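4. First use and descaling – Himum electric steamer

Read section 3 first if the unit is new. Voltage, outlet, clearance all covered there, not repeated here.

1. Unpack everything. Peel off the film. Check under the lid too, people miss that one.
2. Wash lid, basket and tray in warm soapy water. Base gets a damp cloth only. Never put the base in the sink.
3. Dry the parts. Put the base on a flat surface, 10 inches clear above for the steam.
4. Fill to the MIN line or higher. Cold tap water is fine.
5. Fit the basket, then the tray. Tray should sit level. If it rocks, lift out and turn it a little.
6. Lid on, run empty for 30 minutes. Slight smell the first time is normal. Open a window.
7. Switch off, unplug, let it cool, pour out the water.

CAUTION – steam burns. Lift the lid away from you, oven mitts on. Keep kids back.

NOTE – top up through the side spout only, never over the food. Water low = base shuts off. Wait 2 minutes before you refil.

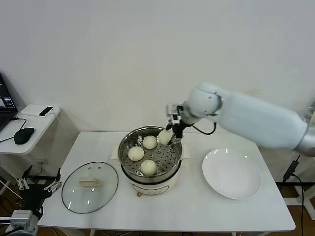

Tray and basket

Holes in the tray have to stay open. Rice, fish skin and cabbage leaves block them fast. Leave gaps between pieces, don't pile up to the rim. For sticky stuff (dumplings, buns) use baking paper cut smaller than the tray.

Descaling

Every month with hard water, otherwise when you see white crust.

1. Unit cold and unplugged.
2. Pour in 215 ml white vinegar, top up with water to the MIN line.
3. Leave it overnight. Dont heat the vinegar.
4. Empty, rinse twice, wipe dry.

No steel wool, no bleach. Brelier descaling powder is OK too – follow the packet, then rinse the same way.

Still slow to steam after descaling? See section 7, or write to Radka Vlachou at the Yordanov service desk with the serial number from the bottom of the base. Spare trays and lids ship again from September.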